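Building a Two-Arm Handoff Table in a Shared Workshop
Last updated: July
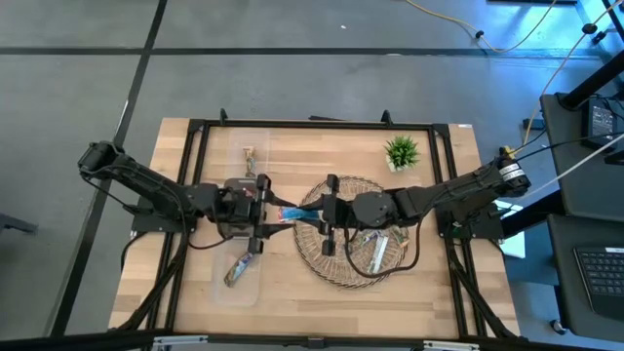 The table is the easy half of a two-arm build, and it's the half people rush. Ours is at the Tovudik workshop, where floor space is shared, so everything had to fit on one footprint. We put a black aluminum extrusion frame around a butcher-block top and mounted one arm on each side, facing in. The test job is passing a snack bar from one gripper to the other, with a clear plastic container on the left and a shallow woven basket on the right. Any light objects will do, but wrapped bars are cheap and the wrappers show up well against wood.

Before you start

You need two arms of the same model, a tabletop, extrusion for the border, corner brackets, a power supply that can run both arms, and a computer. Rostam Shojaei cut our extrusion in an evening. If you can't cut it square, order it cut.

1. Build the border first

Lay the four sides on a flat floor and bolt them loosely. Measure both diagonals. Ours were 6 mm apart the first time. Tap the long corner in until they match, then tighten.

2. Mount the arms

Clamp each base before you drill anything. Move the arms by hand with the power off and check that both grippers reach the center and pass it by a few inches. We had to move the right base twice. When you're happy with the reach, mark the holes and bolt down. Put a label on one motor housing so you always know which arm is which in the software.

3. Run the cables

Leave slack at the wrist. A cable that looks fine with the arm folded can pull tight at full reach. Bundle the rest and bring it down the side of the frame to the floor. Keep the keyboard on a separate cart so you don't bump the table when you type.

4. Set the handoff point

Pick one spot over the middle of the table. Ours is 596 mm from the left base. Save it as a named pose for each arm, with the fingers of one gripper a little offset from the other so they don't meet.

5. Write the sequence

Left arm picks, moves to the handoff pose, and stops. Right arm comes in and closes. Wait half a second. Left arm opens and backs straight out. Then the right arm goes to the basket. Auður Bisgaard added the wait after 9 dropped bars in one session.

6. Run it slow

Set the speed low and keep a hand on the power switch. If the bar twists when the second gripper closes, the two poses are at different heights. Fix the pose and leave the grip force alone.

Sign up for our newsletter to get new build notes by email. You can unsubscribe at any time.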